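Grellar 8 Set-Top Receiver | Products | Prostano Broadcast Equipment
Home > Products > Receivers > Grellar 8

Prices shown exclude sales tax. Sign in to see your account pricing.

Grellar 8 Set-Top Receiver
Hybrid receiver for cable and IP television operators
Item status: in stock
Unit price: $315
Page updated November 21, 2024

The Grellar 8 is a hybrid set-top receiver for small and midsize pay-TV operators. It takes a cable feed and an IP feed in the same box and shows both in one channel guide, so subscribers do not have to switch inputs to move between live channels and on-demand titles.

The receiver records up to eight channels at once to its internal drive. Recordings can be watched on the main TV or on other Grellar receivers in the same home. If a recording and a live channel need the same tuner, the box asks the viewer which one to keep. It never drops a scheduled recording without asking.

Operators who already run the Vinine channel guide can load it on the Grellar 8 without changes. The logo, colors and channel order come over from the existing setup. New operators get a plain guide that can be branded later through the Prostano console.
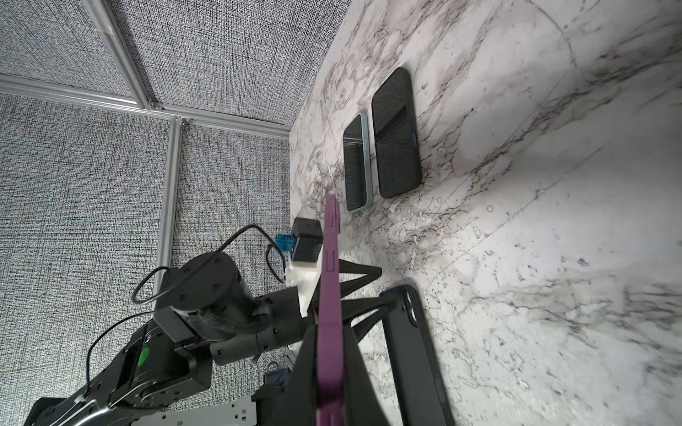

Recordings can also be sent to phones and tablets over the home network. The subscriber signs in to the operator's app once, and the receiver remembers the device. Each account can have up to 11 devices, and the operator can set a lower limit. Viewing outside the home depends on the rights the operator holds for each channel and is turned off by default.

Parental controls work by rating, by channel and by time of day. The PIN is set on first start and can be reset by the operator's help desk.

What comes in the box
Receiver
Remote control with batteries
Power adapter
HDMI cable
Quick start card in English and Spanish

Connections
Cable input, F-type
Ethernet
Wi-Fi, dual band
HDMI output
Optical audio output
USB port (service use only)

Software
Receivers ship with version 18 of the Grellar software. Updates are sent overnight and install when the box is in standby. Operators can hold an update back from all or part of their network. The next release is planned for March and adds a restart function for live programs, where the channel owner allows it.

Replacing an older receiver
The Grellar 8 uses the same power adapter and remote as the Bermúdez receiver, so existing spares can be kept. Recordings made on a Bermúdez box are tied to that box and cannot be moved. Series timers can be copied through the console before the old unit is disconnected.

Warranty and returns
The warranty runs for 18 months from the ship date and covers parts and labor. Units that arrive damaged should be reported before they are put into service. Please have the serial number ready. It is on the label under the receiver and on the outside of the carton.

Ordering
The Grellar 8 is sold to operators and installers only. We do not sell to individual households. For volume pricing or a test unit, write to Hélder Valente in operator sales through the contact form.

Related products
Grellar remote control, spare
Grellar power adapter
Vinine guide license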